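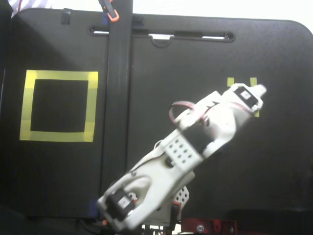
Keeping an artist's notebook in good order

Number the pages before you start, bottom outside corner, in pencil. Glue sticks go brown on newsprint, so use wheat paste, thinly, and press each page overnight under a board.

Put wax paper between facing collages. Change it every May. 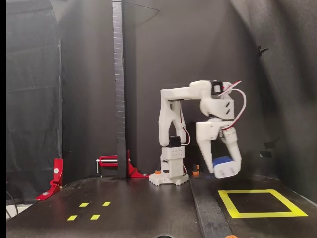 Loose cuttings

Keep them in a flat box, never in the back pocket. Write the source on the reverse in soft pencil. Marina Fragkou files hers by show, which makes lending easier.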